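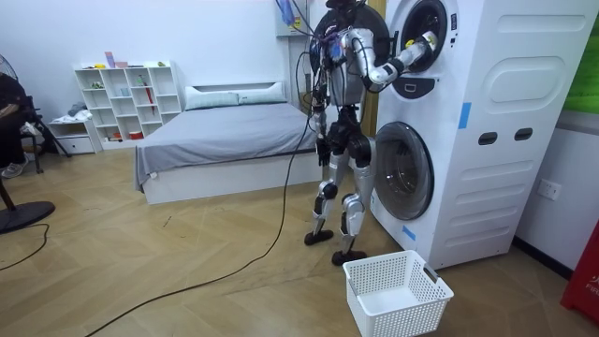

Stacked washer-dryer unit.

Clurwood Residence Laundry: Frequently Asked Questions

Who may use the machines?
Registered residents of Clurwood. Guests must be signed in at the Skekisgate desk.

How many loads may I book?
Residents may book two loads per week.

May I wash a duvet?
No. Duvets should be taken to Satetti Cleaners.

Whom do I contact about a fault?
Eimear Brennan, Residence Office, extension 427.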